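My sister Triin called one evening in January, right when I was standing over a mountain of clean laundry, and asked when I thought she could stop folding her own. She'd seen one of those videos going around, the one where a shiny humanoid does a stack of T-shirts while cheerful piano music plays, and she was ready to put down a deposit. I told her I'd think about it and write something. So hello, Triin, and hello to everybody else who has asked me the same thing since I started this blog!

The short answer is that we're a lot closer than we were, and I still wouldn't give away your laundry basket.

The long answer starts with cloth. A mug is the same mug however you set it down. You can pick it up, turn it over, put it in the cupboard, and it's the shape it was before. Clothes don't do you that favor. Drop a pair of pajama shorts on the bed ten times and you get ten different lumps, and a machine has to look at each lump and work out which bit is the waistband.

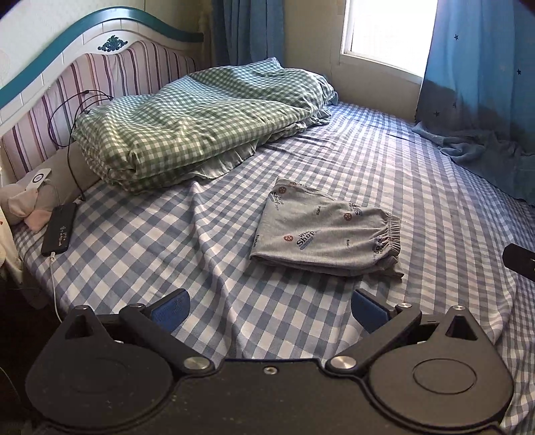
Think about how you do it yourself. You probably don't even look. Your fingers find the elastic, you give the thing a shake, the legs fall where they're supposed to, and you're already thinking about dinner. I tried slowing myself down once, with my friend Musa reading out each move as I made it (he enjoyed this far too much), and I was amazed at how much of it was feel. I was rubbing the fabric between my thumb and finger to check I had one layer and not two. Two fingertips pinching from above don't get that for free.

And then there's the bed itself! Robots in the demo videos nearly always get a nice flat table in a plain color. At home we fold on whatever is nearest, and in most houses I know that means a soft mattress with a checked sheet that wrinkles whenever you lean on it. Pinch a little too deep and you've got a handful of sheet along with the shorts. 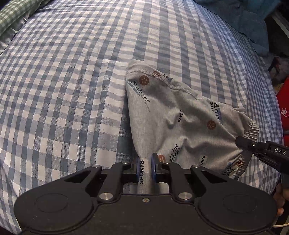
Two hands help enormously, by the way. One holds a corner still while the other pulls, and half of the trouble with creases goes away. The price is that now you have two things that need to agree with each other about where the cloth is, and they have to keep out of each other's way while they're at it.

My old coworker Adesuwa Ogundipe, who knows far more about this than I do, has been keeping a tally of folding attempts for her own curiosity. The last time we talked she had 339 of them written down in a notebook, and she said the ones that bothered her most were the near misses, where everything looks lovely until the final tuck.
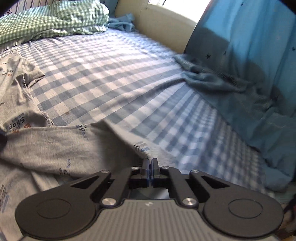 Gray garment, checked sheet, and a good pinch of fabric.

So where does that leave my sister? If she wants towels done, all the same size, on a table, by something in no hurry, I think she could have that before too long. Socks I'm less sure of. Fitted sheets I can't do myself after 40 years of trying, so I'm not going to hold that one against a machine.

Next time I want to get into dishes, which several of you have asked for, and after that maybe the shop floor, where Krešimir has promised to walk me through bin picking if I bring lunch.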